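Setting up cross-save in Wetthorpe

Okay, this is the part I kept messing up, so go slow with me!

1. Update the game on both devices. My patch was 2,538 MB — get on Wi-Fi first.
2. Open Settings, tap Account, then Link Device.
3. Type in the code from your other device. You get 5 tries before it locks you out.

Caution: pick the save you want to KEEP. I picked wrong and lost 3,821 coins (ouch).
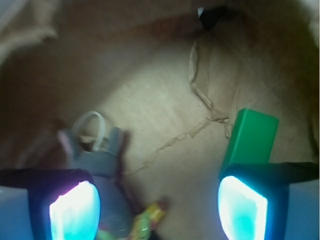
Can I link a phone and a console at the same time? You can, up to 3 devices on one account, but only one can be logged in.

4. Load into the Kernmont map and check your inventory.

Note: skins from the Derkach event show up last, so give them a minute.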